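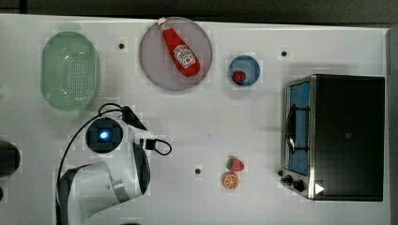 Abb. 3: Ketchupflasche aus rotem Kunststoff mit weißem Verschluss, liegend auf einem runden Teller; links daneben ein mintgrünes Kunststoffsieb.

3.2 Restmengen in Kunststoffflaschen für Würzsaucen

Die Entleerbarkeit von Verpackungen wird in der Literatur überwiegend unter Laborbedingungen untersucht. Dabei wird das Produkt in einer festgelegten Lage und über eine festgelegte Zeit ausgebracht, und die verbleibende Masse wird gewogen. Für Haushalte liegen deutlich weniger Daten vor. Semwal weist in seiner Übersicht darauf hin, dass die im Haushalt anfallenden Restmengen bei zähfließenden Saucen stark streuen und dass die Streuung zwischen den Haushalten größer ist als die zwischen den Verpackungstypen (Semwal 2019, Kap. 4). Unsere Erhebung bestätigt den zweiten Teil dieser Aussage nur eingeschränkt.

Berücksichtigt wurden Quetschflaschen aus Kunststoff, wie sie für Ketchup üblich sind (vgl. Abb. 3), sowie Glasflaschen mit Schraubverschluss. Die teilnehmenden Haushalte der Gemeinde Werham gaben ihre Flaschen in dem Zustand ab, in dem sie sonst in die Wertstoffsammlung gelangt wären. Ausgespülte Flaschen wurden gesondert erfasst und gehen in die folgenden Angaben nicht ein. Insgesamt kamen 767 Flaschen aus 144 Haushalten zusammen. Die Sammlung begann im April und endete im August 2022.

Die Flaschen wurden am Tag der Abgabe verschlossen gewogen, anschließend aufgeschnitten, gereinigt, getrocknet und erneut gewogen. Die Differenz wird im Folgenden als Restmasse bezeichnet. Bei Glasflaschen entfiel das Aufschneiden. Eingetrocknete Rückstände im Gewinde und unter der Verschlusskappe wurden mitgerechnet, auch wenn sie für den Verbraucher kaum noch nutzbar gewesen wären. Wir folgen damit dem Vorgehen von Ververidis, der den nutzbaren und den nicht nutzbaren Rest ebenfalls nicht trennt. Eine Trennung wäre wünschenswert, ließ sich aber mit vertretbarem Aufwand nicht durchführen.

Auffällig ist zunächst der Einfluss der Lagerung. Haushalte, die ihre Flaschen nach eigener Angabe auf dem Verschluss stehend aufbewahren, gaben im Mittel deutlich geringere Restmassen ab. Bei liegender Aufbewahrung, die vor allem mit wenig Platz im Kühlschrank begründet wurde, verteilt sich der Rest entlang der Wandung und bleibt beim Ausdrücken zum Teil dort haften. Der Unterschied zwischen aufrechter und liegender Lagerung war dagegen gering. Ob die Angaben der Haushalte zur Lagerung in jedem Fall zutreffen, konnte nicht geprüft werden.

Der Flaschentyp selbst wirkte sich vor allem über die Form der Schulter aus. Flaschen mit flach abfallender Schulter hielten mehr Produkt zurück als solche mit steilem Übergang zum Hals. Eine kleine Teilmenge von 35 Flaschen war innen mit der Gleitschicht Lavix versehen. Hier lagen die Restmassen durchweg niedriger — bei zwei Flaschen allerdings hatte sich die Schicht stellenweise gelöst, und die Werte unterschieden sich nicht von denen unbeschichteter Ware. Aussagen zur Dauerhaftigkeit der Beschichtung lassen sich aus so wenigen Fällen nicht ableiten.

Für die Sortierung ist neben der Restmasse auch die Verschlusskappe von Bedeutung. Sie besteht meist aus einem anderen Kunststoff als der Flaschenkörper und bleibt bei der Abgabe in der Regel aufgeschraubt. In der Versuchsanlage Zellance wurden verschlossene Flaschen mit hohem Restinhalt häufiger fehlsortiert als leere, vermutlich wegen ihres höheren Gewichts beim Ausblasen. Dieser Zusammenhang wird in Abschnitt 4.1 weiter behandelt.

Die Befragung zu den Gründen für die Entsorgung ergab ein uneinheitliches Bild. Genannt wurden das Ablaufdatum, eine veränderte Farbe am Flaschenhals und der Aufwand beim Ausdrücken. Mehrere Haushalte gaben an, den Rest mit etwas Wasser oder Essig aufzuschütteln und zum Kochen zu verwenden; ihre Flaschen zählen überwiegend zur Gruppe der ausgespülten und sind in Tabelle 5 aufgeführt.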